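Open day at Skollell

Posted on August 30, 2025

Since December I wanted to see the robot hall of Skollell, and this morning I could finally go. The open day was free, but you had to register, and my ticket had the number 662. I took the bus to Aswood and then walked for twenty minutes, because I got off one stop too early.

First there was a short talk in the entrance room. They explained a project with the name Drondar, in which the arms learn to tidy a table. Until now they have recorded 3644 attempts, and 128 of them were done in the last week. I did not understand every word of the talk, but the drawings helped me a lot.

After that we could go into the hall and stay as long as we liked. I had expected big yellow machines behind a fence, like in a car factory. The arms I liked most were black and stood at an ordinary white table, with people sitting on office chairs very close to them. I stayed there so long that I almost missed the coffee.

What surprised me is how hard a small piece of paper is. A box has always the same shape, but a crumpled paper is different each time, and the fingers must come down very near to the table. 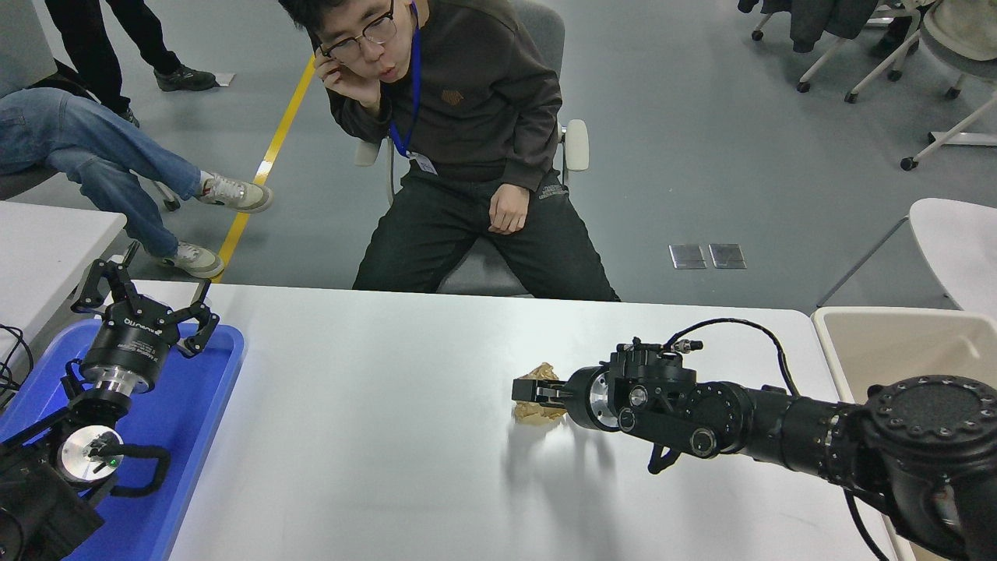

The right arm at the crumpled paper, with the blue tray on the other side.

I asked four questions and got four patient answers. Next time I will bring my nephew, and I will get off at the correct stop.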